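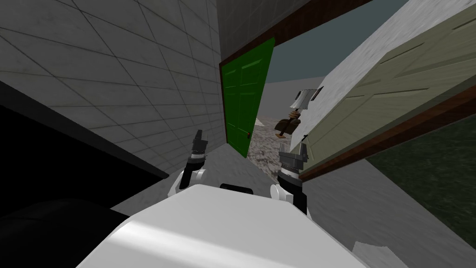
Gray tiles, thin dark grout lines

5/28/22

So I'm back from four nights in Bastorent and my feet have just about forgiven me. I promised a couple of you a proper write-up of where I stayed, so grab a coffee, this one rambles.

I booked the Gikura, a little guesthouse up the hill from the ferry landing (Weronika Czarnecka had been going on about it for ages, and she is very fussy about beds). It was $115 a night for the first two nights and $116 for the others, and no, I have no idea where the extra dollar came from. I asked at the desk and the woman there looked at her screen, laughed and gave me a cookie. Fine by me!

The room was small but I loved it. Big window, heavy curtains that closed all the way, a proper reading lamp on each side of the bed. The mattress was on the firm side, so if you like to sink in, ask for a topper when you book. The wifi was good in the room and hopeless in the garden. I did have one bad night with the ice machine down the hall, which dumps a load every hour or so, and they moved me to the other end the next morning without any fuss. Ask for the garden side and you'll miss it completely.

Breakfast runs until ten and it's a real one — eggs cooked while you wait, a big pot of rice porridge, toast, and a ginger jam I would happily have eaten with a spoon. (I did, once, when the room was quiet.) Coffee is from a push-button machine and tastes like it. Walk down to Choi on the corner instead, where they do a very good flat white and open at seven.

Choi also turned out to be my dinner place, two nights out of the four. Get the noodles with clams and sit at the counter. They don't take reservations and by 6:30 there's a line, so go early or go late.

Getting there was the only annoying part. The airport shuttle is run by Jovbridge and you have to book it the day before, which I hadn't, so I took the public bus with a suitcase that has one bad wheel. It's a pretty ride along the water, but there are a lot of steps up from the bus stop. Going home I booked the shuttle and it was at the door five minutes early.

Kam-wah Shek came over on the ferry for my last day and we walked out to the lighthouse, got sunburned and ate peaches on the seawall. Bring a hat. Bring cash too, the kiosk out there won't take cards.

Would I stay again? Yes, and I've already asked about a weekend in June, though they only had the twin room left and I'm still waiting to hear from Weronika whether she wants to share it. If any of you know a decent place to rent bikes over there, leave me a comment!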